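Report on the Equipment Planning Visit to Sekell

Prepared for the Capital Equipment Group, Tendthorpe Technical Institute

In January a delegation from Tendthorpe visited the demonstration center operated by Sekell, an integrator of small robot cells for teaching, light assembly, and parcel work. The delegation consisted of Parveen Sial, head of laboratory planning, Ionuț Grecu of the mechatronics department, and Henrik Dreßler from purchasing. The group was received at 9:30 a.m. by Valtteri Pesonen, who manages education accounts at Sekell, and by Wolfram Tiedemann, the company's applications engineer.

The visit was arranged to support the equipment request for the automation teaching room. The present room holds two industrial arms behind fixed fencing. Both remain serviceable, but spare controller boards are now difficult to obtain, and the fencing limits each session to a small group of students. The department has asked for a replacement built on table-mounted or pedestal-mounted arms, to be used for handling exercises in the second and third years of the program.

The morning began with a walk through the assembly hall. Sekell builds its cells in bays along one wall, with electrical work at one end and acceptance testing at the other. Mr. Tiedemann explained that a teaching cell spends longer in testing than in construction. Each cell is run on the customer's own exercises where these have been supplied in advance, and customers who do not supply them receive a standard program. The delegation noted that Tendthorpe has no written set of exercises in a form that could be handed over. Mr. Grecu agreed to prepare one before any order is placed.

Discussion then turned to floor space. The teaching room measures 33 square meters, including the area in front of the storage cabinets, which must be kept clear. Mr. Pesonen presented two layouts. The first places two cells back to back in the center of the room, with power and network cables brought down from the ceiling. The second places them along the window wall and leaves one open area for instruction. The second layout is less expensive to install, and it was the preference of all three members of the delegation. It would allow 14 students to be present at one time, against the present limit.

Before the midday break, Mr. Tiedemann presented the planning software, called Jullia, in which proposed cells are modeled before hardware is ordered. The software is offered as an annual license with each cell and may also be purchased separately. The delegation spent more time on this item than the program had allowed for, and the presentation continued until shortly before 1:00 p.m.

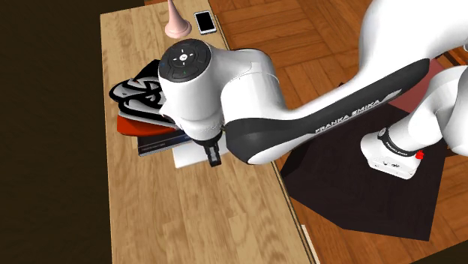
The purchase price of an arm is a poor guide to the cost of the cell in which it stands. Mr. Dreßler had asked that each quotation be divided into the arm, the gripper, the mounting, the furniture, and the services, and the simulated cell was a useful basis for this exercise. The Franka Emika arm stands on its own dark platform on the parquet, beside the table, and the platform therefore appears in the budget as a separate line from the work surface. The same view led Mr. Grecu to raise the matter of test objects. With the fingers just over a small white box, and flat items piled on top of it, the modeled task is closer to what students will meet in industry than the machined blocks now used at Tendthorpe. It was agreed that a modest sum for everyday objects should be written into the request, together with a sum for replacing them each year.

The afternoon was given to service and operating costs. Sekell offers two service agreements. Under the basic agreement, faults are handled by telephone and parts are sent by carrier. Under the extended agreement, an engineer attends on site, and a substitute arm is provided if a repair cannot be completed there. The extended agreement was quoted at 1116 euros per cell per year, with the first year included in the purchase. Ms. Sial asked whether one extended agreement could cover two cells in the same room. Mr. Pesonen undertook to reply in writing.

Gripper fingers are treated as consumable items. A replacement set was quoted at 258 euros, and Mr. Tiedemann advised holding one spare set for each cell during the first year of teaching. He also recommended that fingers be ordered in a single pattern for all cells, so that exercises can be moved between them without adjustment. The department had intended to order two patterns. Mr. Grecu will review this point with the teaching staff.

For comparison, the delegation asked about cameras supplied by Voß, which are already in use in the measurement laboratory. Sekell has connected cameras from this supplier in earlier projects and sees no technical obstacle. The connection work would be charged by the hour – it is not part of the standard price – and the purchasing office should expect a separate order for it. Training was quoted per group. Two members of staff could attend at Sekell before delivery, with a further session at Tendthorpe after installation.

Mr. Dreßler reminded the meeting that funds must be committed within the current budget year, although delivery may fall in the next. Sekell is prepared to accept an order with staged payments, the last of these falling due after acceptance in the teaching room. The stages themselves remain to be negotiated.

The delegation recommends that the request go forward for two cells in the window wall layout, with the extended service agreement and two licenses for the planning software. It further recommends that a second supplier be invited to quote on the same divided price sheet, so that the offers can be compared line by line.

Points outstanding at the time of writing are the written set of exercises (Mr. Grecu), the reply on shared service cover (Mr. Pesonen), the floor load and power supply check for the teaching room (Ms. Sial), and the draft payment schedule (Mr. Dreßler). The delegation thanks Sekell for its hospitality and for the time given by its staff.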